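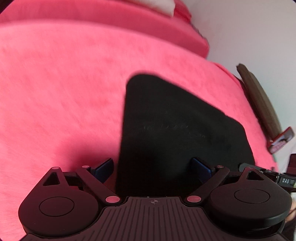
May 2018, week two of the piano

Slept badly. The piano is still in the hallway, so getting to the bathroom at night means going sideways with one hip on the keys, and I hit the same low cluster every time. The dog has stopped getting up for it.

To recap for my own future benefit: in April I agreed to take Aunt Jean's old upright because I was told it was "only little". It is an Ornano, a make I had never heard of and which the tuner had never heard of either, and he has been tuning in Lowther for 55 years. He rang me before he came to ask if I meant something else. Then he came, lifted the lid, played one chord and asked whether I was attached to it.

I said it had sentimental value. I don't think it does. Jean used it to stand photos on and once told me she'd hated every lesson.

His quote is 700 dollars to bring it up to pitch in two goes, with a break between so the strings can get used to the idea. New felts on top of that, if he can find any that fit. The going price for an upright on the local buy and sell page is nothing, buyer collects, and there are plenty of those with all their ivories. Mine has a B flat that goes down and stays down, like me after lunch.

Radomir Berisha came over from next door to give an opinion. He moved pianos for a summer when he was at uni and has been waiting ever since for someone to need this information. He walked round it, as far as you can walk round anything in my hallway, and pronounced it heavy. He also found the serial number, 3515, pencilled inside under the lid, and we spent most of the afternoon trying to look it up. No luck. We did learn a great deal about a pianola factory that has nothing to do with it.

Tried the first page of the Trastillow beginner book after tea. The left hand is fine. The right hand is fine. They haven't been introduced. I gave it 60 minutes by the oven timer and can now play four bars of something called Morning on the Lake, minus the B flat, which gives the lake a sort of hiccup.

Have told the tuner yes. He said he'd bring his own sandwiches, it would be a long one.

Must ring Mum about the stool. She says it was never Jean's, it was hers, and she wants it back.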